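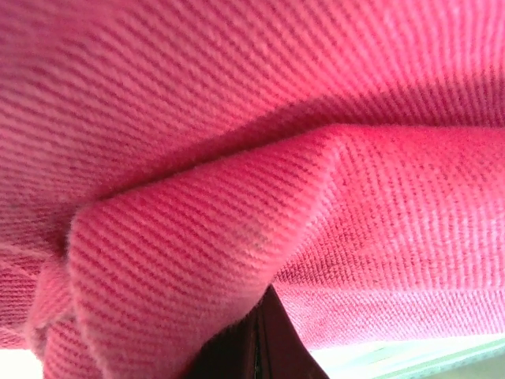 Lint is the whole story, according to Pin-yu Fung, and anyone who wants to keep a folding cell running through a winter of brushed cotton had better make friends with it. Fung gave that advice on Tuesday afternoon at the Flurberg linen works in Yupanqui, where the cell that picks and folds napkins and aprons has just come back from its yearly stop with new finger pads, a cleaned wrist camera and a rather different idea of how hard it ought to pinch.

The cell went in at Flurberg 30 months ago and has been a steady worker for most of that time. It takes cloth from a heap, lifts it by an edge or a fold, lays it out and passes it along to the folding plates, and on a good shift it gets through 800 pieces before the evening crew comes on. Twill has always been the fabric it liked least. The pink twill in particular, which goes out to a string of tea rooms along the coast and comes back every week with jam on it, had been giving the crew trouble since January. The fingers would close on a fold, start upward and come away with nothing, or else bring up two pieces together, and somebody would have to walk over, clear the plate and press the green button again.

Ademir Prado, who looks after the machines on the finishing floor, spent the better part of two days on it along with Yuk-lan Tam from Vurkex, the firm that built the cell. They began where Prado says he always begins, with the power locked out and a soft brush. Fluff had worked its way in behind both finger pads and packed itself down so firmly that the pads no longer sat flat, and there was more of it in the slide that carries the fingers in and out. Once all that was cleared they could see that the pads themselves had gone shiny at the tips, so those were changed too. It is a small job, two screws to a side, though the screws are tiny and Prado dropped one into a laundry cart and had to go through the whole load to find it.

The camera at the wrist came next. It rides very close to the cloth, close enough to show the ribs of a twill weave one by one along with the fuzz on top of them, and Tam explained that the software leans on those views to tell a single fold from a stack of layers. Its cover had picked up a thin film from the steam presses next door. She wiped it down with a dry cloth, then with a damp one, then dry again, and after that ran the setup routine that teaches the arm where its fingertips are in relation to what the camera sees. The routine takes 70 minutes if it is left alone, so they left it alone and went to lunch.

The last change was the pinch itself. Over the months the grip had been turned up a little at a time, by one shift and then another, each hoping to cure the dropped pieces. With clean pads all that extra squeeze was doing more harm than good - it was bunching the cloth and dragging the next layer up along with it. Tam brought the setting back down to where it stood when the cell was new, and added a short pause between the close and the lift so the fabric has a moment to settle over the fingers.

Then came the long part, which was watching. The two of them ran 2,000 picks before signing the cell back over to the crew, most of them on twill, some on plain cotton, and a few on the heavy bar towels that Chia-jung Shih brought down from the sorting room because she wanted to be sure they hadn't been forgotten. The towels went through without a fuss. The twill still fumbled here and there, mostly on pieces with a twisted hem, and Tam has taken a copy of those runs back to Vurkex to look over.

From now on the pads get brushed out at the end of every shift and the camera cover is wiped each morning before start-up. A sheet for signing off both jobs hangs on the cell door, with a pencil on a string - the second pencil already, the first having gone home in someone's apron. The grip setting now sits behind a password, and anyone on the floor who thinks it needs changing is asked to find Prado first. He is in from six, usually by the presses, and Vurkex is due back in the spring to look at the slide.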